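Clearing a Slow Bathroom Sink Drain

Rundwood Home Notes: Plumbing

A bathroom sink that drains slowly usually has a buildup of hair and soap on the pop-up stopper or in the P-trap. Both can be cleaned with hand tools. Chemical drain cleaner is not recommended. It leaves caustic liquid in the trap, which then has to be opened by hand.

What you need

Bucket, 2 gallons or larger
Slip-joint pliers
Rubber gloves
Old toothbrush or bottle brush
Rags
Replacement slip-joint washers, 1-1/4 inch
Flashlight

Step 1. Check the stopper

Look under the sink for the horizontal pivot rod that enters the back of the drain tailpiece. Put the bucket under it. Loosen the retaining nut by hand, pull the rod out an inch or two, and lift the stopper from above. Clean the stopper with the toothbrush and wipe the inside of the drain opening as far down as you can reach.

Push the rod back in, tighten the nut, and run the water for a minute. If the sink drains at normal speed, refit the stopper and stop there.

Step 2. Remove the trap

Turn off both shutoff valves. Center the bucket under the curved section of pipe. Loosen the two slip nuts, turning them counterclockwise as seen from the threaded end. Plastic nuts should come off by hand. On metal nuts, wrap the jaws of the pliers with a rag to protect the finish.

Lower the trap straight down and empty it into the bucket. Do not rinse it in the same sink.

Step 3. Clean and inspect

Brush out the trap in a utility sink or outdoors. Check the washers for flat spots, splits, or hardening. Washers cost less than a dollar each and should be replaced any time the joint is opened. Metal traps with pitting on the outside of the bend are near the end of their life and should be replaced whole.

If the trap was clear, the blockage is in the wall. Feed a hand auger into the stub-out, turning clockwise, until it meets resistance. Work it back and forth, then withdraw it slowly.

Step 4. Reassemble

Slide the nuts and washers on with the beveled side of each washer facing the joint. Start both nuts before tightening either one. Hand-tight plus a quarter turn is enough for plastic. Overtightening distorts the washer and causes leaks.

Open the valves, fill the basin, and release it all at once. Wipe each joint with a dry rag and check the rag for moisture. Check again after an hour.

Next in this series: resealing a countertop around the sink. 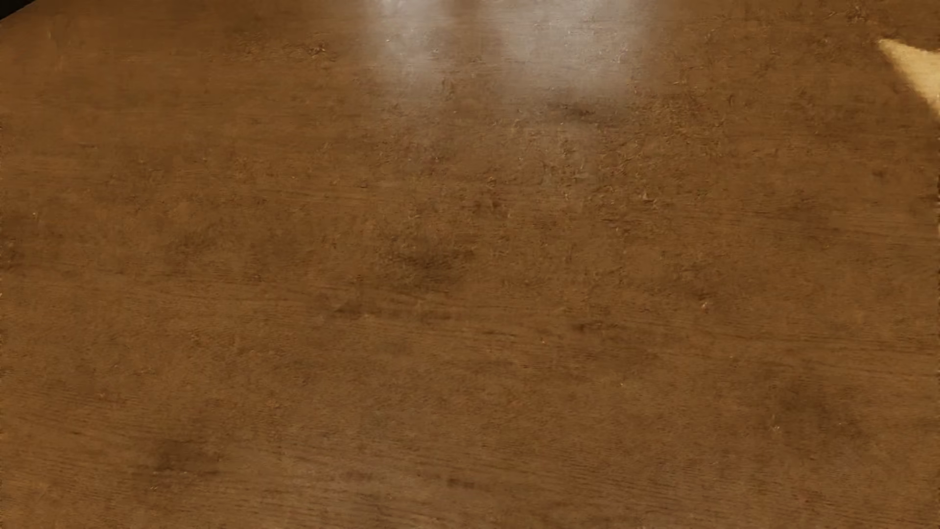 Brown wood surface with fine grain.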